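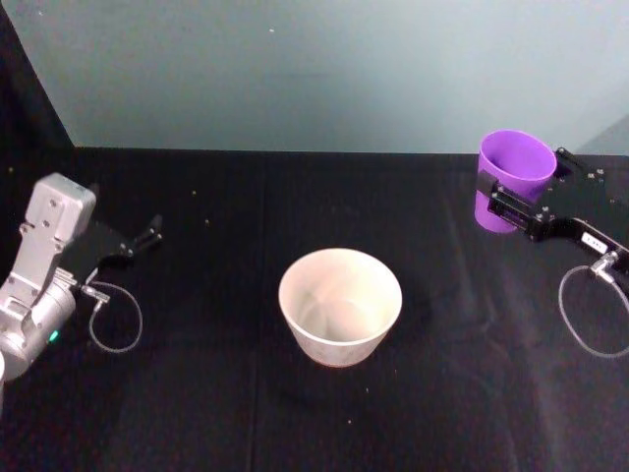 Photograph: Arne Schwerdtfeger for Rudside Quarterly

The Plain White Bowl

Among the objects that pass through the Rudside study collection, the deep white bowl is requested more often than any other. Design students ask for it, as do restaurant buyers and the occasional potter. It carries no pattern, and its outline is simple: a tapered base, a deep body and a rim that flares slightly at the top. Placed on black cloth, it shows its profile without assistance.

The collection holds 2589 pieces of tableware, of which 237 are classed as bowls. Most were acquired from the Pacheco estate, whose owners supplied hotels and dining rooms for three generations. The remainder came through gifts and small purchases, including a group of 16 trial pieces from the former Vilutham works. Those pieces were never sold. They record the changes made to a single shape before it was approved for production, and they are the subject of a new display that opens on Fri 29 October.

The earliest Vilutham trials have straight walls and a wide foot. They stack poorly, and a full one is awkward to lift with one hand. Later versions narrow toward the base and open outward at the lip. The works' notebooks show that the lip was altered three times, each time at the request of kitchen staff who had been given the bowls to use for a month. Their comments were brief. One cook wrote that soup ran down the outside. Another asked for "something to get hold of."

Color received equal attention. A bright, bluish white was considered suitable for hospitals, while dining rooms preferred a warmer tone that flattered bread and broth. Off-white became the standard, and it remains so in many catalogs. Visitors who compare the pieces will find that depth also affects color. The inside of a deep bowl falls into soft gray toward the bottom, and a glaze that appears warm at the rim can seem cooler there.

For the home kitchen, the staff at Rudside offer modest advice. A deep bowl should be judged by its rim and its foot before its decoration. It should sit level on a flat surface, and the rim should feel smooth along its whole length. Bowls kept in a stack benefit from a sheet of paper or felt between them.

The display was prepared with Stirora, which designed the cases and lighting, and will remain open until July. Pieces from the handling set may be examined at the study table by appointment.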